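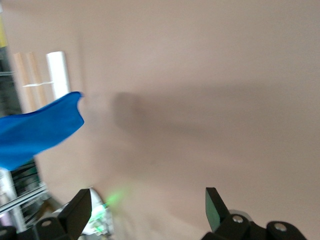

Gronow sets out phased equipment plan for cloth handling at Latovside

LATOVSIDE, October. Gronow, the contract laundry and linen hire company, has approved a phased plan for the purchase of robot arms, grippers and wrist cameras for its Latovside works. The plan covers the picking up and presenting of flat cloth items ahead of the folding machines. It sets the order in which equipment will be bought, the tests each item has to pass before the next order is placed, and the money held back for spares and changes.

The first order has been placed with Fironon, which will supply two arm stations and act as integrator for both. Fironon will also supply the Bulov two-finger gripper for each station. The folding machines already in use at Latovside will be kept.

Scope of the first order

Each station consists of one arm on a fixed frame, one Bulov gripper, one small camera at the wrist, a control cabinet and the fencing and interlocks needed for the area. Lighting is included. Conveyors are excluded, as Gronow's own maintenance department will extend the existing belt on both sides.

The work assigned to the stations is narrow. A cloth is taken from a pile, lifted clear, turned until an edge can be held, and laid on the infeed of the folder. Items with ties, poppers or padding will continue to be handled by staff. So will anything sent back for a second wash.

Krishnamoorthy Varma, head of plant engineering at Gronow, said: "We spent a long time on the specification and took out more than we put in. The early drafts asked for one station to deal with everything on the floor. Every supplier could quote for that, and the quotes could not be compared with each other. Once we restricted the work to flat items on one line, the prices came close together and the exclusions became readable."

How the budget is divided

The budget has been drawn up under separate heads, and money may not be moved between them without the approval of the finance director. Arms and controllers are treated as capital items. Gripper fingers, finger pads and camera cables are treated as consumables from the first day of operation and are charged to the line.

This is a change from Gronow's usual practice, under which all parts supplied with a new machine are capitalised together. The company's review of earlier purchases found that small wearing parts had been absorbed into the purchase price and then had no budget in the following year. Replacement was delayed in several cases while a cost code was found.

Spares to be held on site from the date of handover are as follows:

One complete gripper, assembled and tested
Finger pads for both stations, in both of the materials on trial
One wrist camera with cable and mounting plate
Fixings for the finger brackets, in a labelled box at each station
One teach pendant, shared

No spare arm will be held. Fironon has agreed to provide a loan unit under the service contract, with the conditions for its release written into the order.

Integration work has been priced apart from hardware. Gronow asked all bidders to show engineering days on site and engineering days at their own premises on different lines, and to state what would be charged if the site was not ready. Training is a further line. It covers operators on both shifts and a longer course for maintenance fitters, and it will be repeated once after the stations have been in use for some months.

Trial results used in the plan

The plan draws on a trial carried out at Fironon's premises with cloths taken from stock at Latovside. In total 2,121 picks were logged. Gronow supplied the cloths in the condition in which they leave the dryers, unsorted by age.

A pick was counted as good only if the cloth was lifted singly and reached the infeed position with a held edge. On that measure 80 per cent of picks were good at the first attempt. Nearly 900 of the picks were made on older cloths with softened hems, and most of the failures fell in this group. The commonest fault was two cloths being lifted together. The next was loss of grip at the turn.

Gronow's budget assumes the trial figure and no improvement on it. A failed pick will be retried once and then passed to a side tray, which a member of staff will clear. The staffing plan for the line has been written on the same basis, and the payback calculation includes the hours spent clearing the tray.

Fiachra Nic Giolla, applications manager at Fironon, said: "Cloth is a difficult material to quote for. It hangs differently each time it is picked up, and it can cover the thing you want the camera to look at. We asked Gronow for its worst stock as well as its best and they sent a full cage of it. The figures are lower than they would have been with new cloths, and they are figures we are prepared to be held to in the acceptance test."

Wrist cameras and lighting

Both parties considered an overhead camera for each station. It was left out of the first order. The wrist camera gives a close view past the fingers at the point of contact, and the trial was run with that view alone. Mounting points and a spare network port will be provided overhead so that a second camera can be fitted later without new steelwork.

Background surfaces behind the stations are to be plain and matt. The specification calls for fixed lamps with diffusers, and for roof lights over the area to be screened. Shadows on the rear panel are to be checked during commissioning at both the start and end of the day shift, and the lamp positions recorded.

Site preparation

Gronow will carry out the following before delivery: floor levelling in the station area, a new power feed with its own isolator, compressed air to the rear of both frames, and removal of a redundant racking bay. Cable routes are to be kept above floor level throughout, as the floor is washed down.

The area will be handed to Fironon on a Thursday so that frames can be set over the following days with the line stopped. Station 1 will be commissioned first. Station 2 will be delivered at the same time but left without power until Station 1 has passed its acceptance test.

Acceptance and stage payments

Payment is in stages. The first is due with the order, the next on delivery, and a further payment on completion of the acceptance test for each station. A retention is held until the end of the warranty period.

The acceptance test uses stock drawn by Gronow on the morning of the test. Fironon may inspect the stock but may not sort it. The test is to be run by Gronow operators who have completed the training, with Fironon's engineers present. Stops of any length are recorded with their cause, including those caused by the folder or by the belt, and the two companies will sign the same record sheet.

If Station 1 does not reach the trial figure, Fironon has a fixed period in which to make changes and repeat the test at its own cost. If the second test also fails, Gronow may cancel Station 2 and return it unused, less the cost of carriage.

Phase 2

Phase 2 of the plan would add stations to the remaining flat lines at Latovside. It has been budgeted in outline only and no order has been placed. A decision will be taken when Station 1 and Station 2 have both been in normal use through a full peak season, with the consumables cost per station known from purchase records.

Mr Varma said: "The item I am least sure of is finger pads. We have a supplier's estimate of life and we have the trial, and the two do not agree. I would sooner buy the next stations against a year of invoices for pads than against either of those."

Phase 2 will be put out to tender. Fironon will be invited to bid. The tender documents will be based on the present specification, revised where the acceptance test shows it to be unclear, and will again require wearing parts, engineering days and training to be priced on separate lines.

There will be no redundancies as a result of the first order. Staff who now feed the two folders will be offered training as station operators or moved to the garment side of the works, where Gronow has vacancies on both shifts.

Notes to editors

Gronow provides laundry and linen hire to hotels, kitchens and care homes from its works at Latovside.

Fironon designs and installs handling equipment for soft and flexible goods. Bulov is its range of electric two-finger grippers.

Trial figures quoted in this release are taken from the joint trial record. A summary of the specification, without prices, is available to trade publications on request from the Gronow press desk. Requests to visit the works should be made in writing and cannot be met while commissioning is in progress.

ENDS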